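Clullirmont Work Board, Large, Pale Gray

I've been selling this board out of our shop since September, and it's the one thing in the catalog I'd grab first if the building had to be emptied in a hurry. It's a big, smooth, light gray rectangle that you put on top of whatever table you already own, and then you get on with your sorting, wrapping, folding, packing, gluing, whatever it is you do. I know, a board! But I went through three kitchen tables before I came around to the idea (two scratched, one with a ring of blue ink that I still cover with a fruit bowl), so let me tell you a bit more than the label does.

The size you see listed is 90 by 45 centimeters. We also keep a shorter one, the Clullirmont Half, which is 45 by 30, and it's fine for mending or stamps or a laptop and a mug. If you pack parcels, though, get the large. You want your elbows off the edge and your tape, scissors and labels all on the same surface, and on the Half something always ends up on the floor.

The surface is matte with a slight mottle to it. I was a little disappointed when I opened the first box, I wanted a crisp plain gray, but I've changed my mind completely. The mottle hides lint and pencil dust, and the matte finish means I'm not squinting into the reflection of the ceiling light at five in the afternoon when I'm trying to read a packing slip. Small dark screws show up on it beautifully. White buttons, less so, and if you sew a lot of white shirts you may want to put a dark cloth down first.

Most of us use it with a low wire basket at the far side. The board goes right up against the front of the basket, you work on the board, and things go over the little wall and into the basket when they're finished. We sell the Tessier basket for this, in white, with a flat white panel in the bottom so pens don't drop through the grid. The sides are low, so you don't have to lift your arms much to clear them, and when you've been at it all morning you do notice.
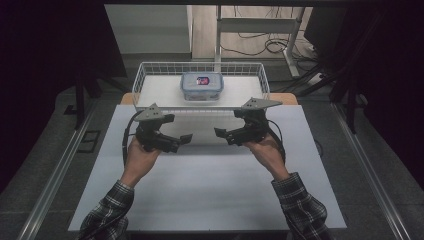

Hala Tawfik wrote to us that she turned her board the other way, short side toward her, and got a much better reach to the basket on a narrow desk. She also asked if the near edge could be rounded off a bit more, as it presses on her wrists when she leans. I passed that along to Vellov, who make the boards for us, and they're looking at it for the next batch. In the meantime a folded dish towel along the edge does the job, and I've used one myself with short sleeves on. In a flannel shirt I don't feel the edge at all.

Cleaning is easy enough - warm water, a drop of dish soap, a soft cloth. Skip the scouring pads, they leave shiny patches and the shiny patches stay. Masking tape comes off clean if you pull it the same day. Leave it for a week and you'll be rubbing at it with your thumb (ask me how I know). Don't put hot pans on it, please, it's a work board and I can't replace one that's been used as a trivet.

It does slide on a polished table! I should have put that higher up. Every large board ships with four stick-on feet in a paper envelope, and people throw the envelope away with the packing paper all the time. If yours went out with the trash, email Mostafa Tahiri at the shop and he'll mail you another set for free.

Storage: stand it on its long edge behind a door or a cabinet. Mine lives next to the fridge. Flat under a bed is fine too, but don't lean it at a steep angle against a radiator all winter, because it can take on a bow.

The large board is 80 dollars, and the Half is 45. The Tessier basket is sold separately, and the white panel comes with it. We pack orders in the morning, and anything that arrives before noon usually leaves the same day. Returns are open for 30 days, and I don't mind if you've used it, as long as it's clean and the corners aren't dented.

A darker gray is coming under the Nurnora name. I have one sample on my own table and I haven't decided if I like it yet.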